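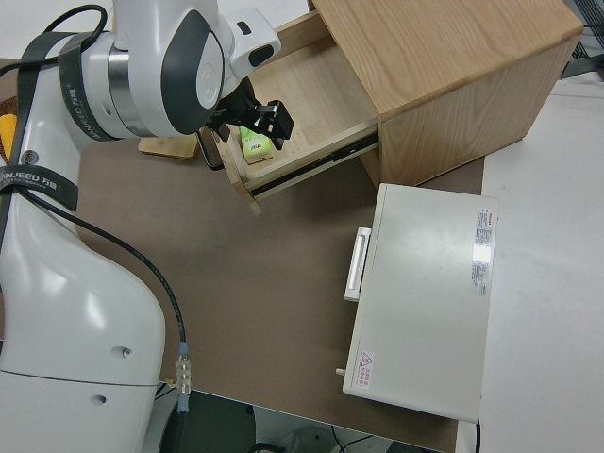
Small Rooms, Long Days: Living Above the Shop

Magazine > Town Life > Features

Print this article | E-mail this article

When Jirayu Nilsuwan took the lease of the tea shop on Wallin Street, the flat above it came in the same contract. He did not want it. He had a good room on the other side of the river and liked the walk in the morning. But the owner would not divide the two, and so in June he carried his bed up the narrow stairs.

That was nine years ago, and he is still there. On Wallin Street there are many like him. The baker sleeps over her ovens, and the couple who repair bicycles have their kitchen directly over the workbench. In the evening you can hear which shops are closed by the windows that open on the first floor.

For a long time this way of living was going out of fashion. Families moved to the new houses at Cinotia, and the upper rooms were filled with boxes and old signs. Now the rents have changed the minds of people. A separate flat of 50 square metres costs more than many small traders can earn, and a room over the shop looks again like a sensible thing.

It is not always comfortable. Deliveries arrive before six. The smell of the business comes up through the floor – pleasant with tea, less pleasant with fish – and customers learn quickly where you live. Jirayu keeps a rule that he does not answer the shop bell after eight in the evening. He breaks it most often on Thursday, when the choir finishes late and the singers are thirsty.

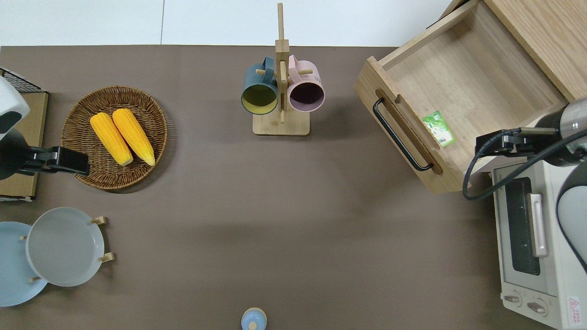

Does a tenant need permission to live above a shop?

It depends on the lease. If the upper floor is let only for storage, you must ask the owner first, and in most cases the town office also.

Jirayu has asked for permission to put a second door at the back, so that his guests do not have to pass between the tea tins. The answer has not come yet. In the meantime his mother, when she visits, enters through the shop like everybody, and usually stops on her way to correct the window display.

Contact us | Copyright Wendeo Magazine | Back to top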